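One Room, Two Tables
Speaker notes, shared spaces session, Tondport

Opening

Check the clicker. Water on the left side of the lectern. If the clock at the back is running, start on it and don't wait for the door.

Say hello, say where I work. Cunex, the Clikuvville office, workplace team. We look after the rooms people use when they are away from their desks. The talk covers one of those rooms and mainly the two tables in it. Questions at the end, but if a word is unclear, put a hand up.

Slide 1, title. Leave it up while people sit down.

Slide 2, floor plan

The room is 585 square feet. It was a storage room until we cleared it in September of last year. One door, windows on the long side, outlets on two walls.

Point at the outlets on the plan. They come up again.

We had a budget of 3,000 dollars for furniture and everything else that goes in the room. We spent 1,592. Don't linger on this. Somebody will ask in the questions where the rest went and the answer is that it went back.

Office headcount at the time: 25. Never all in the room together. Most of the time it is a few people at each table.

Slide 3, what we had first

One long table down the middle, bare top, eight matching chairs. It looked like a meeting room and people treated it like one. They came in, saw two people talking, said sorry and left.

The people who wanted to type sat at one end. The people who wanted to eat or sort something or fix a strap sat at the other end. Crumbs and laptops on one surface. Every conversation was also everybody's conversation.

Pause. Ask who has a table like this at work. Wait for the hands, then go on.

Slide 4, the change

We moved the long table out and put in two tables. One light wooden table for laptops, by the wall with the outlets. One large table for anything done with the hands, or for nothing in particular, with a cloth on it.

Both came from Mösli, from their display floor, so we did not pick the finish. They don't match. I was bothered by that for a week and then I stopped seeing it.

Distance between the tables: close enough to ask a question across without getting up. We tried them farther apart first. People at the laptop table started wearing headphones all day and the large table turned into a break room. Moved them back.

Slide 5, the laptop table

Keep this short. It works like any desk. Two people side by side is comfortable, three if they like each other. Bags end up on the end of it. We put hooks by the door for the bags and the hooks have coats on them.

We have a few round stools too, for anyone who pulls up for five minutes. Stools slide under. Chairs stay out in the walkway and you walk around them.

Slide 6, the large table

Spend the most time here.

What it is used for, from the sheet we kept on the wall for the first month. Read the list slowly:

Lunch
Sewing a button
Folding cloths and aprons from the kitchen
Wrapping a gift
Looking at a phone that won't charge
Cutting paper for the front desk signs
Sitting

Sitting was written in by four different hands. I left it on the list.

Take a sip of water.

We started with a rule that the large table had to be cleared by the end of the day. It lasted as long as I was checking. What works better is a tray on the windowsill. If something is still on the table the next morning, whoever gets there first moves it to the tray. Nothing gets thrown out from the tray until the end of the month. Chargers go to the front desk.

Slide 7, the cloth

People are going to ask about the cloth, so take it now.

A bare top is loud. Put a phone down on it and the whole room hears it. Scissors are worse. With a cloth on, small things stay where you set them and the room is quieter. We measured nothing. You can hear it.

The color is plain and light. The first cloth was dark green and it showed lint by noon. You could also lose a dark screw on it. On a light cloth you find what you dropped. It does show coffee. We own two and swap them when one goes in the wash.

It wrinkles. Iron it if you want to. We don't. Cut it long enough to hang over the edge a little, and short enough that a person sitting down doesn't pull it along with them. Our first one was too long and a mug went over.

No clips. Clips catch on sleeves.

Other cloths collect on top of it. Things people are folding, something brought from home, whatever was used for wiping. Fine. Cloths that have been there over a week go in the wash whether anyone claims them or not.

Slide 8, seats at the large table

Mixed. Some with cushions. Cushions move around the room and end up in odd places, propped against the table or on the floor. Buy them in a plain color and with a cover that comes off. Ours had buttons and we took the buttons off.

Leave one long side with fewer seats. People need a side they can stand at when they spread something out flat.

Slide 9, photo

Leave it up. Let people look before talking. Count to five in my head.

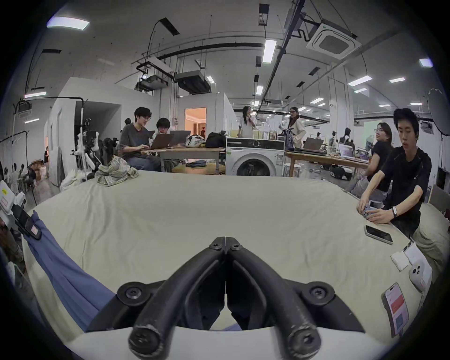

Speaker notes by the Cunex workplace team, Clikuvville | 10/16/25

Start with the two tables. Laptops open on the wooden one at the back, cream cloth on the big one in front. Most of what I have said so far is in those two surfaces.

Then the man in the black T-shirt, on the right. He has something small and folded in his hands, blue-gray, and he is working right at the edge of the table. Mention the edge. Almost everybody does small handwork at the edge, close to the body, and the middle of the table fills up with other things. When you choose a size, think about how much edge you get. A bigger middle gives you very little.

Phones. One face down, one face up. I would plan for a phone per seat on any shared table. We talked about a phone shelf by the door and dropped it.

A folded tissue and a paper card are lying out between the phones. Small stuff like that is what the tray is for.

The blue cloth on the left side and the plaid one at the far edge: go back to slide 7 for a second. Cloths collect.

Bags. Two on the laptop table, one by the woman's lap. Say the thing about the hooks again if it got a laugh the first time. If it didn't, skip it.

Move on before people start asking about laptop models.

Slide 10, what we would do differently

Outlets. We put all the power at one table. That keeps cords off the large one, and I would do it again, but phones run down at the large table too. One outlet in reach of it, low on the wall, would be enough. We are getting a quote.

Lighting. The ceiling light is fine for typing and poor for threading a needle. We bought one lamp. It moves around. Two would be better.

Storage. A low cabinet for scissors, tape, thread and the spare cloth. At the moment they are in a box, and the box is usually on the table. I should have bought the cabinet before the extra stools.

Door. Keep it open. We took the closer off so it stays where you leave it. Check with the building first, some doors have to close by themselves. Ours did not.

Slide 11, if you only have one table

Some of you have one table and no room for a second. I get asked this every time.

Put a cloth on half of it. Take it off at the end of the day or leave it, either way people work out which half is for what. We did this in the Tondport office when they had the painters in, and it held up for the whole stretch. Laptops kept to the bare end. Nothing was written down and no sign went up.

If the table is round, this does not work. I have no advice for round tables.

Slide 12, costs

Show the table of costs. Don't read it out. Say that the tables were most of it, that the cloths were the cheapest thing in the room, and that the sheet is on the handout.

Questions

Likely ones:

Who washes the cloths? They go out with the kitchen towels.

Do people eat over other people's work? Yes. They shift down.

Do you book the room? No. We took it off the booking system. For a meeting there are three other rooms.

Does it get noisy? At lunch. The laptop people mostly leave then anyway.

What about cleaning? The cleaners do the floor and the wooden table. They lift the cloth on the large one only when it is clear.

Did you try a rug? Yes, for chair noise. It helped. It also caught the stool legs and we moved it under the window.

If there is time left, go back to slide 4 and talk about the distance between the tables again. I always rush that part.

Handouts are by the door. Pick up my clicker, it is not the venue's.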